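Ticket: Nellaveo collection job, sim cell, cube task
Status: Open
Opened: 17th March
Component: episode recorder / reset

Symptom
Batch of 500 scripted episodes requested for the Serrano policy. Recorder closed 40 of them as "complete" with a zero-length action array. State and camera streams are present in all 40.

Checked so far
Disk quota: fine.
Controller log: no faults, no joint limit warnings.
Seed list: no duplicates.
Replayed 9 of the bad episodes from their seeds. All 9 recorded normally.

Current guess
Reset sends "ready" before the action topic has a subscriber. If the planner then times out, the episode closes early and the success check still reads the flag from the previous run. Raised the wait after reset to 2 seconds and cleared the flag by hand. Rerun queued on the Clorkel node.

Please do not merge the batch into the May training set until the rerun is compared. Start pose, gripper above the two numbered cubes:
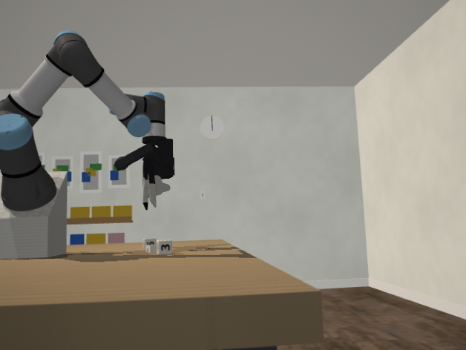
Rosário Aguiar: Clearing the flag by hand will hide the timeout. Can you log both values at close, then rerun with the old wait? I'd also drop the 40 from the index now, as the loader pads empty actions with zeros and won't complain.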